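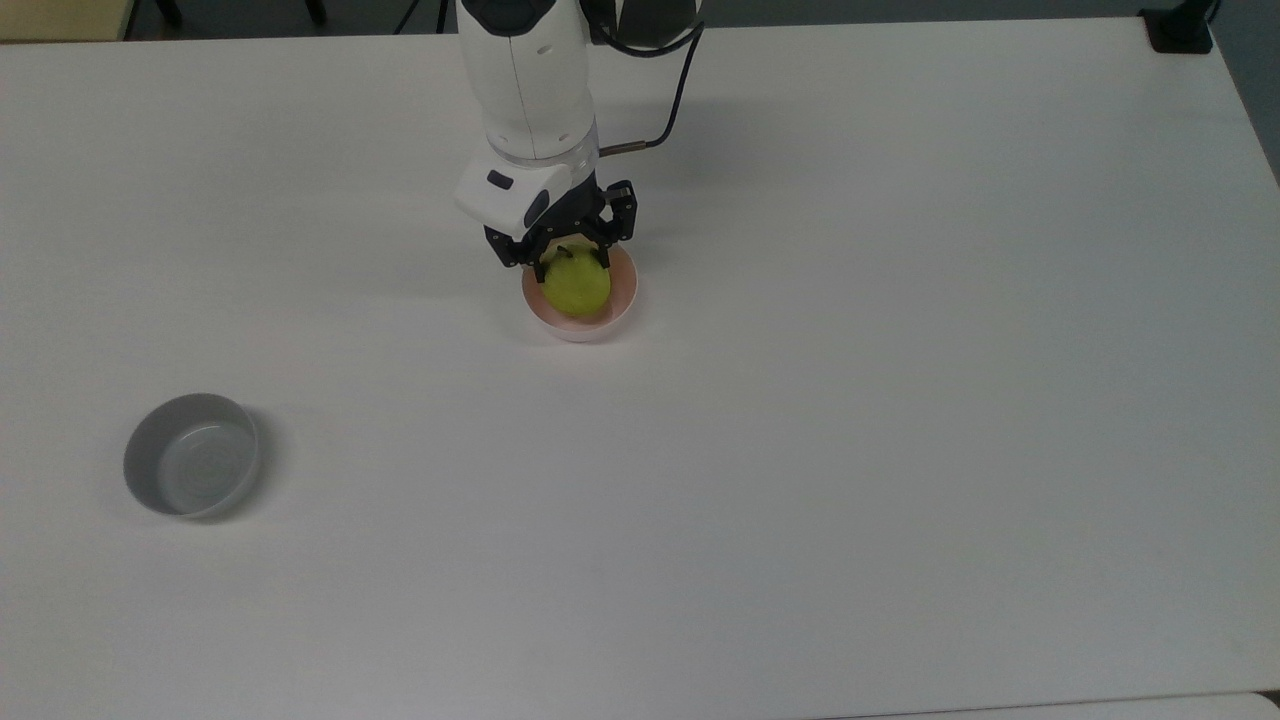
# Ripening pears off the tree: fridge first or counter first?

**zaltberg_orchard**
Picked the first of the Ryu pears while they were still hard. My notes say chill before ripening, but they don't say how long. Last year I skipped the chill and the cores went brown while the outside stayed firm.

**imano_k**
Skipping the chill is the likely cause. Winter pears need cold storage before they ripen evenly. I give mine 3 weeks in the crisper, then 4 days on the counter.

**Na-rae Seo**
Disagree on the crisper. Mine runs too warm near the door. Back of the bottom shelf, in a vented bag, away from onions.

> Winter pears need cold storage

Depends on the variety. Summer pears need very little. Which group is Ryu in?

**zaltberg_orchard**
Winter. It keeps until February if the skin is sound.

**imano_k**
Then chill it. Check ripeness at the neck with your thumb. If the belly is soft, the core is already gone.
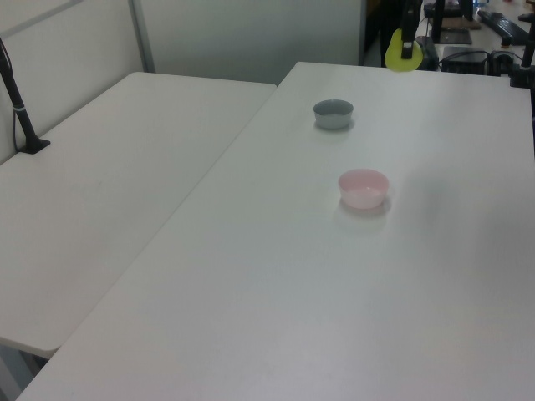 *Thread last changed: February, 4:32 pm*

**Si-woo Ma**
I'd keep them in a single layer once they come out. I used deep crates at Wavville and the bottom fruit bruised every time. Shallow bowls are fine for small lots.

**Na-rae Seo**
Bowls trap moisture at the contact points. Wire rack.

**Si-woo Ma**
Not over four days, in a dry kitchen. I've had no rot in 2 seasons.

**zaltberg_orchard**
Going with the bottom shelf for three weeks, then half on a rack and half in bowls. I'll post the core results for both.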